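**工单 839 / Clanura 装配单元 / 右手捏取下放偏斜**

状态：处理中 → 待观察
优先级：2
设备：双臂人形机，上身固定工位，装配板任务
控制软件：Pundix 运行时，11 月更新后的版本
报修来源：Drollari 产线试验区，夜班

## 现象

夜班报：右手把蓝色销往方形小板上放时，销进孔后立不直，向一侧倾斜，随后力矩超限，任务停在“下放”步骤。左手同类动作正常。报警为右腕 Z 向接触力超阈值，无急停，无硬件故障码。复位后重跑，报警位置相同。

## 初步检查

09:10 断使能，手动转动右手拇指和食指各关节，无卡滞，无异响。指尖胶垫无脱落，食指内侧有轻微磨痕，未更换。

09:25 检查装配板定位。板子靠台面两处挡点定位，塞尺测得右侧挡点有间隙。压紧后重测，间隙消失。记录：挡点螺钉未打标记线，无法判断松动时间。

09:40 查线束。右臂上方白色线束在抬肩到上限时有轻微拉紧，未影响腕部。扎带位置暂不动。

09:55 上使能，回零，双臂走到装配板上方的待命位。零位偏差在允许范围内，左右臂均通过。

## 复现

先用原程序低速跑一遍，速度倍率降到 18%，左手停在板子左上角上方待命，右手单独执行捏取和下放。

现象可以复现。销下端先碰到孔口边缘，手指继续下压，销在指间转了一个小角度。松指后销保持倾斜。压紧挡点以后偏斜量比夜班记录小，但仍然报警，说明板子位置只是原因之一。

把程序停在松指前一步，单步执行，观察腕部姿态。掌心朝下时，手背平面应与板面平行，用数显角度尺贴手背外壳边沿测量，读数与示教值不符。左手同法测量，读数一致。
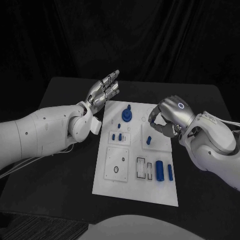 怀疑腕部俯仰轴的标定值在更新时被默认值覆盖。对比 Pundix 更新前后的参数备份，左臂参数未变，右臂腕部俯仰偏置被写成 0，其余轴保留原值。更新说明里没有提到这一项，已另提给 Barrera 技术支持核实，附参数对比文件。

## 处理

1. 备份当前参数，文件名加工单号。
2. 从更新前的备份恢复右臂腕部俯仰偏置，只恢复这一项，不做整包回滚。
3. 断电，等待控制柜放电指示熄灭，再上电。
4. 右臂重新回零，执行单臂校验程序。校验通过。
5. 重新示教方形小板的下放点。接近段方向改为沿板面法线，松指高度不变。
6. 捏取力保持原设定。试过调低一档，销在转移途中下滑，已改回。
7. 右侧挡点螺钉重新拧紧，涂螺纹胶，打标记线。

第 5 步注意：示教时要把销真正捏在指间，空手示教的点不能用。拇指指节受力后有微小退让，空手时量不出来。

## 验证

低速单步三遍，销均能垂直落到底。恢复正常速度后连续循环 90 次，无接触力报警。其中一次松指时销被指垫带起少许，随即落回孔内，未触发报警，日志已标注。

腕部 Z 向峰值力约为处理前的一半，曲线在接触瞬间没有二次尖峰。

左手同步跑原任务，未见异常。双臂交替进出板面上方区域时，最小间距监控没有触发。

透明销未列入本次验证。视觉对白色底板上的透明销检出率一直偏低，与本工单无关，另单跟踪。

## 遗留

- 食指内侧胶垫磨痕，下次点检时复查，备件已申请。
- 右臂上方线束在抬肩上限处偏紧，建议停机时把第一道扎带向肩部移一格，移后重走一遍全行程。
- 左侧挡点螺钉尚未涂胶，今天只确认了扭矩。
- 更新脚本为何只覆盖右臂一项参数，待 Barrera 回复。回复之前，其他 Clanura 单元暂停推送该版本。
- 点检表增加一条：每次更新后导出双臂参数，与上一份备份逐项比对。

## 补充记录

14:30 夜班反馈的原始日志补传完毕。日志中首次报警出现在更新后的第一次冷启动，更新后到这次启动之间设备一直未断电，沿用内存里的旧值，所以当时运行正常。与参数覆盖的判断一致。

15:05 Barrera 回复已收到对比文件，要求补充控制柜固件版本号和更新脚本的执行日志。已发。

16:20 交班前再跑一轮完整任务，无报警。工单转“待观察”，夜班如再出现右腕接触力报警，先不要复位，保留现场姿态，导出力矩曲线后挂到本单。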